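Home | Guides | Budgeting | Suppliers | Contact

How to budget for a first robot cell in a small lab
By Zaid Ghanem
December

Most first budgets I read cover the arm and very little else. The arm is the easy line. You ask for a quote, you get a number, you type it in. The lines under it decide whether the cell gets used. These are the steps I follow when a lab asks me to plan a cell for tube handling.

Step 1. Write down one task. "Move capped tubes between two racks" is enough. Leave out anything you might want next year. A narrow task tells you the reach, the payload and the kind of gripper, and you need all of those before you call a supplier.

Step 2. Lay out the whole cell in simulation before you order. Put in the table at its true size, the mounting plate, the racks, and the loose items that will share the surface. A layout costs a few days of someone's time. Moving a plate after the table is drilled costs more.

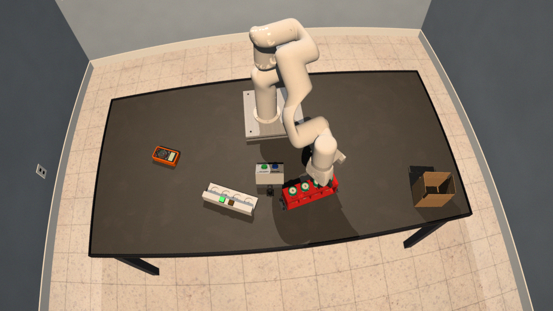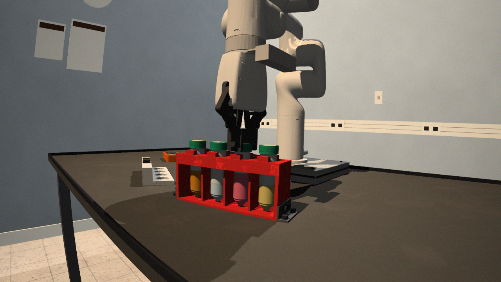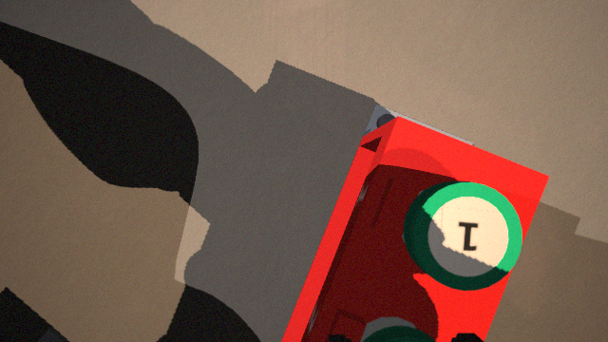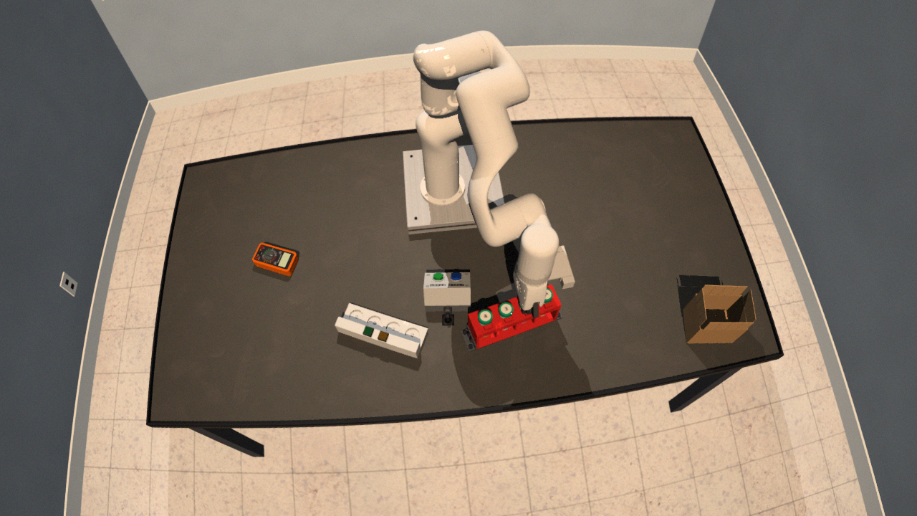 Simulated views of a tube rack cell.

Step 3. Split the budget into 3 parts: arm and gripper, fixtures, and everything needed to install and run it. Get separate quotes for each, even if one firm can supply them all. When we planned the Ardale cell, Brilach and Troteck came out close on the arm but far apart on the gripper, and a single total would have hidden that.

Step 4. Price the fixtures early. Racks and holders are often made to order, and you will want spares. Ask for the price of one and the price of five. Check that the gripper fingers fit between neighboring caps with room to spare – a rack that is fine for a human hand can be too tight for a machine.

Step 5. Plan for the table. It has to be stiff enough to carry a moving arm, and your existing bench may not be. Count outlets too, and measure how far the cables have to run.

Step 6. Set aside staff time. I allow 200 hours for setup and training in the first year. Narayanan D'Souza, who ran the Mansour installation, thought that was high when we started and used all but 29 of them.

Step 7. Read the payment terms. I ask to hold back 30 percent until the cell has run the task from Step 1 on our own tubes, in our own room. Some suppliers will offer less. Get whatever you agree on in the purchase order, along with the delivery date and the name of the person who will handle support calls.

Keep the simulation file with the purchase records. You will need it again when someone asks to add a second rack.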